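The year I tried to learn Czech on the bus

20 March 2025

My streak ended on a bus somewhere past Tamdale. I had kept it going since September, every single morning, in a seat over the wheel that shakes hard enough to make any language sound like Czech. Then one day I looked out the window for the whole ride and didn't notice until I was at my desk with my coat still on.

I should explain why Czech. My grandmother's maiden name was Beneš, and for most of my life that was the full extent of our heritage, plus a recipe for dumplings that come out like tennis balls. The little mark over the s got dropped at some point in favor of a quieter life. I decided, at an age when people take up bread or running, that I would put it back.

The first thing I learned was that I had been saying the name wrong for my entire life. So had my mother. So had the man who carved it, come to think of it, unless stone is pronounced differently.

The second thing I learned was that Czech has seven cases. I had met cases before, in high school, and we parted on bad terms. A case means that a perfectly good word for "dog" changes its ending depending on what the dog is up to. If you give something to the dog, new ending. If you are walking with the dog, another one. By the time you've worked out what to call the dog, it has gone home.

I used Hevow, which is a phone app with a cheerful chime and a very low opinion of me. It gives you 15 minutes of drills a day and then asks if you'd like to keep going, in the tone of a waiter asking if you were planning to order. The sentences start out sensible. "The woman has an apple." Fine, I've known women like that. By the second month I was telling my phone that the uncle's goose was not in the castle, out loud, next to a man eating a breakfast burrito.
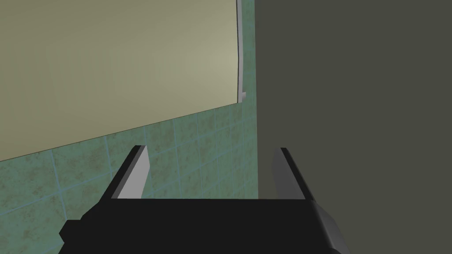
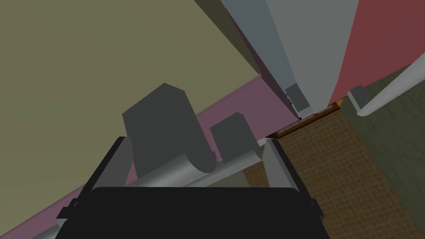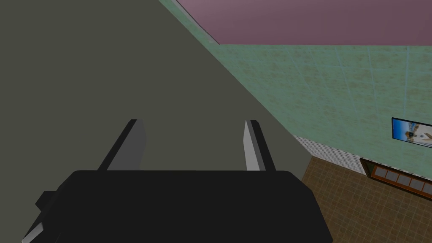 Things I can now say in Czech with some confidence: good morning, good evening, please, where is the station, I don't have a brother, the soup is big. I can also count, as long as you don't ask me to count anything in particular. One beer is one word for beer. Two, three and four beers get you a different word. At five it changes again, presumably to let everyone at the table know it's getting late.

Then there is ř. It's the sound in the middle of Dvořák, and the app describes it as a rolled r and a "zh" at the same time. I practiced it in the shower for 20 days in a row. What I have is a noise like someone dragging a chair across a wet patio. My teeth are involved and shouldn't be.

I did sign up for one proper class, in the back of Brelesano, a cafe that does a language night once a month and makes its coffee as a kind of dare. There were 6 of us at the Czech table. One woman had married into it, two were going to Prague for a bachelorette weekend, and a retired couple had meant to sit at Italian but were too polite to move. We went around introducing ourselves. I said my name and where I live and that I was a teacher. I'm not a teacher. It was the only job I knew.

I'd planned to write a tidy post about all this at day 200. The app says I know 90 percent of the words in Unit Three, a number it must have reached by being kind. I can't follow a film. I tried a children's radio show and understood "bear," and then quite a bit later understood "bear" again.

But I got hold of a scan of my great-grandmother's postcard last month, the one my cousin keeps in a drawer, and sat down with it at the kitchen table. Her handwriting is terrible. It took me most of an evening. She says it's raining, she says the train was late, and she asks somebody to please feed the geese.

So I've started again, from Unit One. The woman still has the apple. I've moved to a seat farther up the bus, where it shakes less, and my ř is no better there.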